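Section 4: Getting your vehicle ready for the first night

Read this section before you leave the Ultstead depot. It covers the changeover from driving to camping, the roof tent, the water and gas supplies, and what to do in the morning. Driving controls are in Section 3. Border papers and insurance are in Section 7.

The guide applies to all Plakemach two-berth and four-berth vehicles with a pop-up roof. If your vehicle has the fixed roof, skip 4.3.

4.1 Choosing where to stop

1. Aim to be parked an hour before dark. The roof can be put up by torchlight but the catches are hard to see.
2. Pick firm ground. Grass that looks dry in the evening can be soft by morning, and recovery from a field is not covered by the standard hire agreement.
3. Park with the nose into the wind if you can. The canvas is stronger at the front.
4. Leave at least two metres clear on the side with the sliding door. The awning needs all of it.
5. Check above you for branches and cables.

Note: Overnight parking in lay-bys is allowed in some regions and fined in others. The route booklet in the door pocket marks the places where previous hirers have had trouble. If the booklet and a road sign disagree, follow the sign.

4.2 Levelling

You don't need the vehicle perfectly level, but the fridge works badly on a steep slope and you will sleep badly too.

1. Put the small spirit level on the worktop, first lengthways and then across.
2. Place the yellow ramps in front of the wheels on the low side.
3. Drive forward slowly until the level reads close to centre. Have someone stand to the side and call out. They should not stand in front.
4. Put the handbrake on and leave the vehicle in gear.
5. Check the level again. One correction is normally enough.

Caution: Never use the ramps under one wheel only. They are made to be used in pairs.

4.3 Raising the roof

1. Open one window. With everything shut, the air inside has nowhere to go and the roof feels jammed.
2. Undo the two straps above the front seats. Let them hang. Do not tuck them into the canvas.
3. Push up with both hands on the grey bar until the struts take over. They will carry the roof the rest of the way.
4. Pull the canvas outwards at each corner so that no fold is caught in the hinge.
5. Lower the bed board and press down on it until both sides click.

The upper bed takes two adults or three small children. The weight limit is printed on the board. Children under six should sleep downstairs – the net is there to stop bedding falling out, and it will not hold a person.

Note: If rain is forecast, zip all three canvas windows before you go to sleep. The left one tends to stick at the top corner. Hold the fabric tight with one hand and pull with the other.

4.4 Water

The fresh tank is filled at the depot on the day of collection. Its filler cap is blue and is behind the rear wheel on the passenger side. The diesel cap is black and is at the front. Please check the colour every time. Draining a tank filled with the wrong liquid means a day lost at a garage, and the bill goes to the hirer.

1. Turn on the pump at the panel over the sink.
2. Open the tap and let it run until it stops spitting.
3. Turn the pump off at night. It comes on by itself if the pressure drops and it is loud.
4. Empty the waste tank only at marked points. The lever is under the sliding door step. 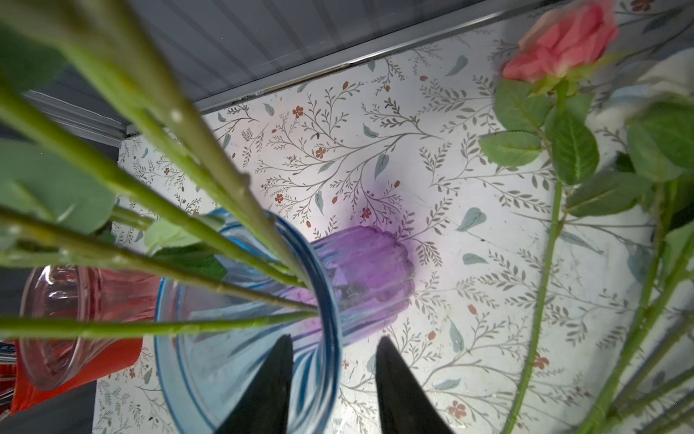
A full tank lasts two people for two days of cooking and washing up, less if you use the outside shower. When the panel shows one light, plan to fill up that day. When it shows none, switch the pump off at once, as running it dry will damage it.

If you are travelling in January, or anywhere that freezes overnight, drain the system before bed. Open both taps, then the red valve beneath the rear seat, and leave all three open until morning.

4.5 Gas and cooking

1. Open the bottle valve in the rear locker, half a turn.
2. Open the roof vent or a window.
3. Press and turn the hob knob, light it, and keep the knob pressed until the flame stays on when you let go.
4. Close the bottle valve again before you drive.

Caution: Never use the hob to heat the vehicle. The night heater runs on diesel and has its own switch, described in Section 5.

Caution: If you smell gas, close the bottle valve, open all doors and get everyone out. Do not touch any switch. Ring the helpline from outside.

4.6 Power

The second battery runs the lights, pump, fridge and sockets. It charges while you drive. After a full day on the road it will run everything for one night and most of the next day. If you plan to stay put for longer, book a pitch with a hook-up and use the orange cable.

When plugging in, connect the cable to the vehicle first and the post second. When leaving, do it the other way round. Unroll the whole cable, even for a short distance. A coiled cable gets hot.

4.7 In the morning

1. Clear the upper bed. One pillow is fine, a sleeping bag is too thick for the roof to close over.
2. Open a window, pull the roof down by the grey bar and feed the canvas in as it comes.
3. Fasten both straps and pull them tight.
4. Close the gas valve and turn off the pump.
5. Lock the fridge door and every cupboard. The catches are stiff when new.
6. Unplug the cable, wind in the awning and put the ramps away.
7. Walk once round the vehicle before starting the engine.

Caution: Do not drive with the roof straps undone, even across a campsite.

4.8 If something doesn't work

Most faults on the first night are a blown fuse. The fuse box is under the driver's seat and the spares are taped inside its lid. If code 33 shows on the panel, the second battery is low, so drive or plug in. If code 502 shows, switch the panel off for one minute and on again. If the code comes back, ring the helpline and give them your hire number.

Kaj Bundgaard runs the workshop at Ultstead and would like to hear about smaller faults as well. Write them on the card in the glovebox and hand it in with the keys.

Section last revised April 2019.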